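4. Equipment planning and cost structure

4.1 Scope of the purchase

The planning exercise covered one manipulation cell for the Karthorpe site, with an option to add a second cell at Virkelden if the first stayed within budget. We treated the cell as a full purchase: arm, gripper, wrist camera, frame, table surface, computer, spare parts, and the staff hours needed to bring it into use. Earlier plans at both sites had listed only the arm and the gripper. In those plans the remaining items were paid for from general supplies, and the true cost of a cell could not be recovered from the records afterward.

We grouped all items into three classes. Class A items are bought once and written off over the life of the cell. Class B items wear out and must be replaced on a schedule, such as finger pads, cables, and screws. Class C items are consumed or swapped as the work requires, such as cloths, cardboard, tape, and small test objects. The final parts list, closed on Jul 28, 2025, held 164 lines. Of these, 74 were Class C, which was more than either site had expected.

4.2 Quotes and lead times

Quotes were requested from three suppliers using the same written specification. One supplier, Mendes, quoted for the complete cell. The other two quoted for the arm and gripper only, and we added the remaining items at catalog price. The complete quote was higher on paper, but the gap closed once we added our own assembly time to the other two.

Lead time mattered more than price in the final ranking. The arm could be delivered in a few weeks from any of the three. Frame parts were slower, and the mounting bracket for the wrist camera was slowest of all. A cell that is missing one bracket cannot be used, so we took the longest lead time on the list as the lead time for the whole cell. We recommend this rule for similar plans. It is simple, and it kept us from booking staff against a delivery date that only covered part of the order.

4.3 Staff hours

Setup was budgeted at 487 hours, including mounting, wiring, calibration, safety review, and operator training. This figure came from time sheets kept during a smaller installation at Karthorpe, scaled up by task. Calibration was entered twice, once at first setup and once after the first change of gripper fingers. Leaving out the second entry is a common error. Finger changes shift the grasp point slightly, and the camera-to-gripper offset has to be checked again each time.

Training was costed per operator. We did not assume that operators trained at one site could cover the other.

4.4 Work surface and test objects

Class C spending is hard to plan because it depends on the tasks chosen. For the first stage, the tasks are limited to picking and placing small wooden cubes on different surfaces (Figure 3). Surfaces are changed between blocks of trials so that results do not depend on one background. Fabric and cardboard are cheap, and both can be cut to size on site.

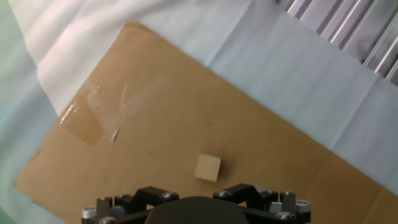 Figure 3. Wrist camera view of a wooden cube on corrugated cardboard, with the gripper fingers at the bottom.

We set the Class C allowance at 15 percent of the yearly running budget. The allowance is held as a single sum, and the lab lead at each site can spend from it without a separate request. Under the old method each small order needed its own form, and the time spent on forms often cost more than the goods. The single sum is reviewed in March, when any unspent part moves to Class B.

Cardboard and tape are replaced when wear begins to affect the trials, and the decision is left to the operator. We considered a fixed replacement schedule but dropped it - usage varied too much from one task to the next for a schedule to be of use.

4.5 Conditions for the second cell

The option for Virkelden will be taken up only if two conditions are met. Total spending on the first cell must stay within the approved amount, with staff hours counted in full. Class B spending in the first year must also stay below the planned figure, as this is the cost most likely to grow as the cell ages. If only the first condition is met, the decision is put off by one budget year, and the suppliers are asked to quote again.

Shares: 6 | Comments: 2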